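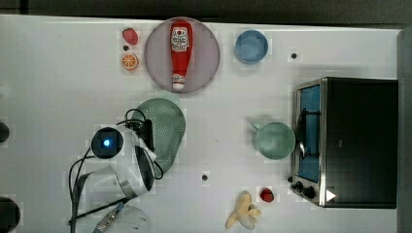
I've been going to the Fultton Street supper nights since they were held in somebody's garage, so when I heard the town had finally said yes to a proper community kitchen in the old Gestness building, I did a little dance in the post office line. It's real! The doors open this fall, the lease is signed for two years, and the first cooking classes are already filling up. If you've ever tried to feed a crowd from your own stove, you know how much stuff ends up all over the place, a strawberry here, a bottle of ketchup lying across a pink plate there, and you also know why so many of us have been begging for more counter space. Well, now we're getting it.

For anybody who's new in town, the Gestness building is the long brick one across from the bus stop. It used to sell shoes, then it sold carpet, then for ages it sold nothing at all and had a sign in the window saying "Back Soon." I bought my first pair of winter boots in there when I was nine and they pinched all the way to March. The front part is going to be a dining room, and the back, where the carpet rolls used to stand, is where the kitchen goes.

I stopped by last week to have a nosy around, and Leonora Sebastian, who has been running the supper nights from the beginning and is now running this too, was up a ladder arguing with a light fixture. She came down to talk to me anyway (the fixture won). She told me the idea first got serious in May, when the suppers outgrew the church hall for the third time and people were eating on the front steps with their plates on their knees. "It was a nice evening so everyone was cheerful about it," she said, "but I kept looking at the sky."

The money side went better than I'd feared. The spring bake sale and the raffle together brought in $3479, and the building's owner knocked down the rent for the first year. A petition went in to the town with 234 names on it – mine's on there, in green pen, sorry – and the permit came through in the summer. The rest of the cost is being covered by a small grant and by renting the kitchen out on weekdays to people who make food to sell and can't legally do it at home. I hadn't known that was a thing, but apparently there's a waiting list already. Two of the people on it make hot sauce, and I'm told they don't speak to each other.

So what's going in there? There are two big ovens, both secondhand, from a school that was redoing its cafeteria. There's a walk-in fridge that came with the building and that everyone assumed was dead until an electrician plugged it in. There's a dishwasher that does a rack in the time it takes me to find my rubber gloves. And there's going to be a low counter at one end so kids and anyone who'd like to sit down while they chop can join in, which I think is the best part of the whole plan. My mother hasn't been able to stand at a counter for long since her hip, and she makes better dumplings than anyone on this street, so I fully intend to park her there with a rolling pin and let people learn something.

The supper nights stay the way they are, which I know a lot of you were worried about. You pay what you can, you sit wherever there's a chair, and there's one main dish plus something without meat. The dining room is allowed to seat more people than we've ever had through the door on one night, so you can stop turning up forty minutes early to grab the table by the radiator (you know who you are). Coffee is still free. The pie situation is still first come, first served, and I won't be taking questions on that.

The classes are new. The first round is basic stuff: soups, bread, what to do with a whole chicken, and one called Dinner in a Hurry that I signed up for before I'd finished reading the sheet. There's a canning class later in the fall if enough people want it, and a Saturday morning one for kids where they make their own lunch and then eat it. Each class costs $12 and that includes the food. If that's a stretch, talk to Leonora and she'll sort something out with you, no forms.

A local band called Ikon is playing on opening night. I've heard them once, at my cousin's wedding, and they did a very long version of a song I think was about a truck. They're loud but they're sweet, and they've promised to stop by ten on account of the apartments upstairs. Pap, the bakery on the corner, is sending over rolls, and they've baked 300 for us before without blinking, so I don't think we'll run short. There'll be chili, a bean one and a beef one, and cornbread if I get my act together.

What they still need is mostly boring, so please look in your cupboards! Big pots with lids that fit. Sheet pans. Dish towels, clean ones. Mixing bowls of any size. They don't need any more mugs, they have so many mugs, there's a whole closet of mugs and several of them say World's Best Grandpa. Someone with a pickup would also be very welcome, as one of the ovens is still sitting in the school's loading bay and the school would like it gone.

If you want to drop things off, go to the side door on the alley, where there's a bell that works if you lean on it. Somebody's there most afternoons until six. Class sign-up sheets are at the library desk and taped up inside Pap by the register, and the chicken one had three spots left when I bought my bread this morning. I've also been asked to say that the parking behind the building belongs to the dentist until five thirty, and he does check.

Opening night is the last Friday of the month, doors at six. I'll be the one by the pie.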